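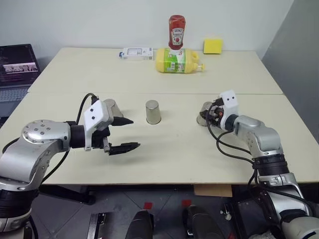
Cups, a red brick and my poor hands

February 2025

Got back from Priltton after dark with a headache coming on and a bag of chips going cold on the passenger seat, and I said I'd write it up before I forgot it, so this is me at the kitchen table with the diary and the last of the chips. The washing-up is still in the bowl, where it will be staying until the morning.

So, the robots. I've been going on about them since Christmas, as anyone who shares a dishwasher with me will know. I do the kitchen at Skovside four mornings a week (teas, toast, soup at lunch, mountains of cups) and ever since my thumbs started playing up in the cold I have been looking at every advert for every clever machine and thinking, right, come on then, which one of you is going to empty a dish rack? The vacuum one we had was no good, it got under the dresser and sulked. The window one fell off. But arms! Arms are a different thing. Arms could do cups.

Risier had put a notice in the window of the post office saying they'd have people round to see what they're up to with what they call Toledo. I don't know why it's called Toledo and I forgot to ask. I'd imagined something with a face, I suppose. It's two arms and a table. Silver, jointed, black cables looping off the wrists like somebody's been untangling Christmas lights, and on the end of each one a pair of black fingers. Two fingers a hand. I held my own thumb and forefinger up in front of me and tried to think what I could do in a day with only those, and I got as far as picking up a peg.

The room was very plain, white wall, grey partition, and a laptop open at the end with lines and lines of writing on the screen that I couldn't follow. I stood where I was put and held my coat.

And the job was cups! I nearly cheered. Metal ones, small, no handles, sat upside down on the table the way I leave ours on the draining mat. There was some shopping along the back as well, a bottle of Heinz on its head, a big yellow bottle on its side and a yellow sponge, and I did think, well, there's a sponge, let's see you use it. Not on today's list, apparently. Today was a game, more or less. A red brick, like the ones my nephew leaves on the stairs, and the cups, and the arms had to lift a cup, find the brick or not find it, and put the cup down again the way it was. 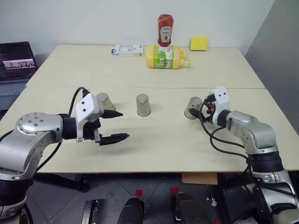 Bottoms up. The left hand waiting, the right one at its cup.

I want to be fair to it, because I went in ready to be impressed and then ready to be rude and came out somewhere in the middle. My notes (back of the parking ticket) say: quiet. I'd braced myself for whirring and there was hardly any, our fridge is worse. It also says: patient. It would come down beside a cup, stop, have a think, shift over by the width of a fingernail, stop again. If I worked like that we'd be serving breakfast at teatime. But I've worked with people who'd have just grabbed it and sent the lot flying, so, you know.

The first go, it took hold of a cup by the side, low down, and lifted it straight up, very neat, no brick. Put it back. I did a little clap and then felt silly as I was the only one who had. Second go it caught the rim and the cup skated off a few inches and fell over. It didn't chase it. It went back to where it had started and hung there with its fingers open, and one of the Risier lot had to lean over and stand the cup up again.

That's what I kept thinking about on the drive home. When I knock a cup I've caught it before I know I've knocked it. Half of washing-up is that! Slippery things going sideways and you nipping them with your elbow or your hip. I've saved a gravy boat with my knee before now.

I asked how many times it had done this particular job and was told they'd had 64 goes at it that week, and that 42 of them had come out right from start to finish with no help. I wrote that down carefully as it seemed like the thing I'd be asked. I'm not sure if that's good. If I dropped that share of our cups I'd be out on my ear, but then a cup falling over on a table isn't a cup in bits on the floor, and it's steel anyway. I asked about china. They looked at each other. Not yet for china.

What surprised me was the lighting being a worry. Shiny metal, they said, is a nuisance for it, as the cup has the table in it and the arm in it and whatever's next to it. I'd never given that a thought. I bent down to have a proper look and they were right, everything nearby was smeared up the side of the thing. My eyes must have been sorting that out for me every day for fifty-odd years without so much as a thank you.

Then I had my go at asking awkward questions. I'd saved some up.

Could it do a saucepan with a burnt bottom? No. Could it tell a clean cup from a dirty one? Not this one, no, but they thought that was nearer than the saucepan. Wet cups? They'd rather not, with those cables. Could it put cups away on a shelf at head height, which is my real trouble, with my shoulder? A long pause, and then a yes, in principle, if the shelf never moved and nobody had put a box of teabags in the way. I said at Skovside there is always a box of teabags in the way.
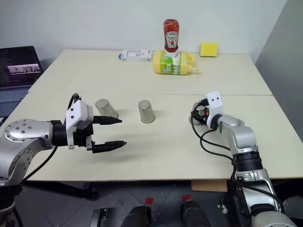 Beryl Ashcombe

I've stuck my name in there as I'm going to copy this bit out for the Skovside newsletter, they've been on at me for a page and it may as well be this. I'll tidy it up first. I'll take the gravy boat out.

Where was I. Chores. I tried to sort them out in my head on the way back, sitting behind a tractor for most of seven miles, into what I'd hand over tomorrow and what I wouldn't.

I'd hand over anything dull that's the same each time. Turning the clean cups over on the tray in the morning, for one, I do that half asleep and it's murder on the thumbs when it's frosty. Laying out spoons. Putting the lids on the sugar pots. If Toledo wants to come and stand at the end of our counter and turn cups over at its own speed from five in the morning, it's welcome, I shan't rush it, it can have the radio on.

I wouldn't hand over the sink. The sink is all feel. You've got your hands under the suds and you can't see a thing and you know there's a knife down there by the way the water goes round it, and you know a plate's done because it squeaks. I asked whether the fingers could feel, and I was told there's a bit of grip on the inside of them, a sort of rough pad, and that it mostly goes by looking. There's a camera on each wrist so it sees along its own hand. I liked that very much, I have to say! I'd love an eye on my wrist for getting down the back of the cooker.

They let us look at what the wrist sees, on a screen, and it's a funny view. You forget about the room entirely. It's all fingers and tabletop, and a cup looks like the size of a water butt.
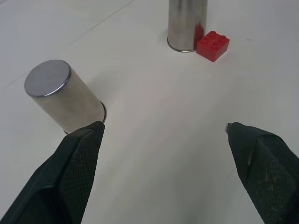

And I noticed I was much more on its side once I'd looked from there. From where I'd been standing with my coat it was a big expensive thing making a meal of a small job. From down by the fingers it's a great bare white field with a cup over here and another one over there, and you've got to work out how far away they are, and you've only got the two fingers to do it with, and they're in your way as well. I'd be slow. I'd knock it over more than it did.

The best go of the afternoon came near the end, when most of the others had drifted off for a biscuit. Up came the cup, no fuss, and there was the brick. It set the cup down next to it, nowhere near the edge, let go, and drew back. I'd been holding my breath. I said "well done, love" out loud to a pair of arms, and I don't care.

So, can they do the chores yet? My answer for the newsletter is no, with a bit of yes in it. One cup, dry, on a clear table, with somebody standing by, yes, more often than not. A kitchen at ten to eleven with the urn going and the soup catching and somebody's wet umbrella on the worktop, no, not a hope, and I think the people at Risier would say the same, they were very straight with me and didn't try and sell me anything. I did ask what it would cost. I won't write it down, it'll only upset me. Put it this way, we're still saving for the new urn.

I've been asked back when they start on mugs with handles. Handles are harder, it seems, or easier, I've written "handles!!" on the parking ticket and no more. I said I'd bring some of our old ones for them to practise on, the green ones with the chips out of the rims, nobody will miss those. Must remember to get the box down from the top shelf. Must remember to ask somebody tall.

Also need: washing soda, rubber gloves (medium, the large ones fill up), stamps. Thumbs not too bad tonight considering. Ring the surgery about the shoulder.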